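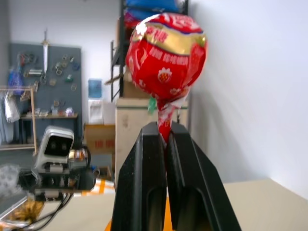
# Gripping small round sticks at an open day demo – slip, crush, or both

**Posted by haketance_lab, 15/02/2024**

We have an open day coming up and the plan is a handover demo: a two-finger parallel gripper picks a wrapped lollipop out of a rack, turns it upright, and holds it out to a visitor, who pulls it free. The arm is a Bezerra with the stock fingers. The wrist camera is used for the approach only.

Two problems so far.

1. The candy rotates in the fingers during the turn. The head is heavy compared with the stick, so any acceleration at the wrist tips it over. I have the grip low, near the base of the stick, to leave the head clear for the visitor.
2. If I raise the force enough to stop the rotation, the visitor can't pull it out without a hard tug, and the paper stick gets a flat spot.

In the last rehearsal we ran 117 handovers and 26 of them ended with the candy tilted too far to present. Force is set in the controller as a percentage, so I can't give you newtons. Is there a usual way to handle this, or should I switch to something with a flat side?

---

**Sreekumar Varghese**

Keep the lollipop. Change the grip point and split the force into two stages.

Grip point: the tipping moment is the weight of the head times its distance from the fingertips, so gripping at the base is the worst case while the stick is off vertical. If the wrapper comes down over the stick, take hold just under the twist. Film on the stick also slides differently from bare paper, so do your tuning on wrapped candy from the same batch.

Force: use the high setting for the pick and the turn. Once the wrist is vertical and has been still for 2 seconds, drop to the low setting. Held upright and static, the stick only has to resist a small side load.

Release: don't make the visitor overcome the grip. Watch the wrist force signal along the stick axis and open when it passes a threshold. Zero the sensor after the turn, with the candy already in the fingers – if you zero it before the pick, the change in orientation shows up as a pull and the gripper opens early. We lost a good part of a visit at Willholm to exactly that in October.

Also reduce the jerk limit on the last wrist joint. Speed matters much less than people expect here.

If you can change the fingertips, cut a shallow V groove in one pad, running lengthwise, and leave the other one flat. The groove gives you two contact lines and the flat pad gives the third. It won't stop the stick from sliding lengthwise, and for a handover you want that.

---

**zadance_user**

we just put rubber bands on the fingers. worked for us

---

**M.**

Agree with the V groove, with one caution. If the groove is deeper than the stick radius, the flat pad may bottom out on the edges before it touches the stick, and then the force setting means nothing. Check it with a strip of paper: close on the stick and see whether the strip pulls out from beside it.

On the rubber bands: fine for the pick, bad for the release. They grab the film and the threshold has to go up. We tried them for one afternoon and took them off.

For the visitor side, tape a line on the floor and keep the line outside the reach of the arm, with only the handover pose coming up to it. Put the stop button on the operator's side of the table. Bring more candy than you think you need; we went through 298 in one day and had to send someone out for more before the last group.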